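Mullach Inland Ferry Incidents

A small table of passenger ferry accidents on lakes and rivers, put together from inquiry reports and local newspapers. Maintained by Farzana Rizvi. Last updated November 4, 2025.

Contents

incidents.csv has 58 rows, one per accident. vessels.csv has one row per boat and joins on vessel_id. Boats that were renamed keep the same id, so the Zeman and the Plinen are a single entry.

Main columns

certified_load - number of people the boat was licensed to carry
reported_load - number aboard according to the inquiry, blank if no inquiry was held
cause - collision, grounding, fire, capsize or unknown
source_rank - 1 for an inquiry report, 2 for a newspaper, 3 for anything else

Crew are included in reported_load only where crew_counted is yes. Please check this before comparing the two load columns. In 8 rows the sources disagree on the cause, and both versions are in the notes column.

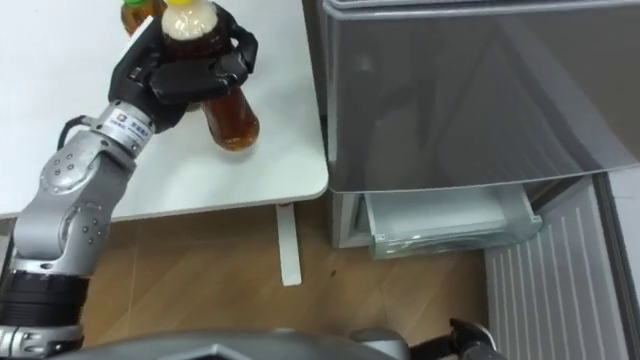

Robot hand holding a bottle of brown tea.

Known problems

Dates before the switch to the new form were typed by hand, and five of them give only the month. Place names follow the spelling in the source, so Stindunora appears in two forms. Coordinates are missing for 32 rows - mostly river accidents where the report names a stretch of water and no landing.

Changes

The March release dropped cargo barges and split fire from collision. Older scripts that read the combined code will need a small edit.

Corrections can be sent as an issue with the row id and a scan or link to the source.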